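Hay talleres que huelen a aceite desde la acera, y el de Clativmont es uno de ellos. Llegué un martes, a las nueve menos diez, con la libreta y mucho sueño, y la encargada de montaje ya llevaba dos cafés de ventaja (me sacó el tercero sin preguntar). Quería que me contara cómo ha sido meter robots en una sección donde todo se hacía con los dedos. Me pidió que no pusiera su nombre, porque luego en el pueblo le toman el pelo, así que será «la encargada» y ya está.

Clativmont monta reductores pequeños para maquinaria de riego. El modelo que más sale se llama Stolby y lleva unos engranajes diminutos sobre una placa de acero redonda. Antes los colocaban a mano cuatro personas por turno, 400 placas al día entre todas. «Que dicho así no suena a mucho», me dice, «pero ponte tú a meter piñones con guantes desde las seis de la mañana. A la hora del bocadillo no te notas las yemas».

El proyecto de automatización, al que llaman Piltley, arrancó en octubre. La idea venía de arriba y en el taller cayó regular. «Nos reunieron, nos pusieron una presentación y lo único que preguntó la gente fue quién se iba a la calle». ¿Y quién se fue? «Nadie. Pero eso lo sabemos ahora. En octubre dormíamos fatal».

Me lleva a la mesa. Yo esperaba una jaula, una valla amarilla, algo de ciencia ficción, y lo que veo es una mesa cubierta con una tela gris y unos brazos trabajando encima. Hablamos bajito, no sé por qué, como si fuéramos a distraerlos.

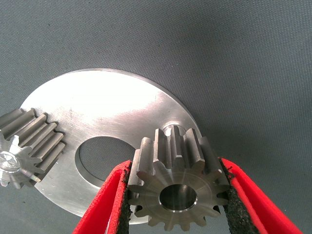

El piñón, sujeto entre los dos dedos rojos de la pinza.

«Lo de la tela fue cosa nuestra», me cuenta, y se le nota el orgullo. «Al principio trabajaban sobre la chapa pelada y cada pieza que se caía salía rodando hasta el pasillo. Una compañera trajo un retal de su casa y se acabó el problema». Le pregunto si eso consta en algún informe y se ríe un buen rato.

Me interesa mucho lo del agarre, y ahí se embala. Un diente de engranaje, me explica, es un sitio malísimo para apretar: si aprietas poco se te gira, si aprietas de más marcas el metal. «Eso lo sabe la mano, pero a ver cómo se lo explicas a alguien que no tiene mano. Estuvimos semanas. Venía la chica de programación y me decía: ¿tú cuánto aprietas? Y yo: pues lo justo. Y ella apuntando "lo justo" con una cara...». Al final la sentaron al lado de una montadora con 300 piezas en una caja y le hicieron montarlas todas. «Y se levantó de allí con otra idea del oficio».

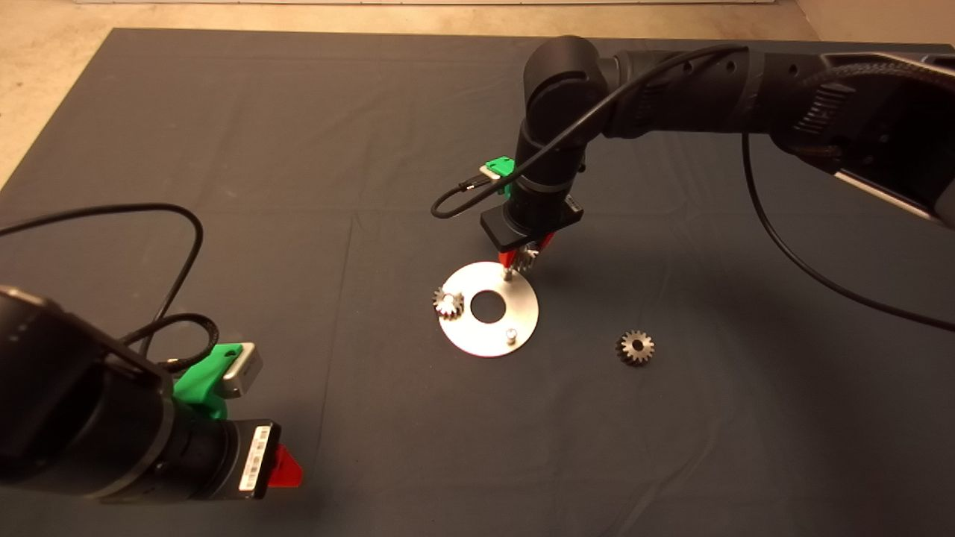 Lo que ha cambiado para la gente

De las cuatro personas que montaban en cada turno, una se queda ahora junto a los brazos y las otras han pasado a verificación y a reparaciones. La encargada no me lo vende como un cuento de hadas. Hay quien está encantado y hay quien echa de menos la mesa larga, la radio y la charla. «Antes hablábamos todo el rato, porque las manos iban solas. Ahora la que está con el robot está sola y mirando. Cansa de otra manera, te vas a casa con la cabeza como un bombo».

Lo arreglaron a medias con rotaciones: nadie pasa más de 2 horas seguidas en ese puesto. Lo pidieron ellas, costó varias reuniones y un enfado gordo, y lo consiguieron. También pidieron poder parar la máquina sin dar explicaciones a nadie. «Eso para mí era sagrado. Si yo oigo un ruido raro, paro, y luego ya hablamos».

¿Y el sueldo? Pone cara de que por fin pregunto algo serio. Ha subido un poco para quienes hicieron el curso, que daba una academia llamada Su, por las tardes y fuera de horario. «Y eso estuvo mal, lo digo y lo puedes poner. Si aprendo para la empresa, aprendo en horas de la empresa». El próximo curso ya va dentro de la jornada.

Le pregunto si ella sigue montando alguna vez. Que sí, claro, los pedidos raros y las series cortas, que no compensa prepararle nada al robot para tan poca cosa. Me enseña el pulgar, con un callo ya casi borrado. «Este me lo hizo el Stolby. Más de 9 años me costó, y mira, se me está yendo».

Antes de irme me dejó probar con un piñón y una placa de descarte. Tardé una barbaridad, y encima lo puse torcido. Me lo sacó con la uña, lo volvió a colocar sin mirar y siguió contándome lo de las vacaciones de agosto, que todavía no las tienen cerradas.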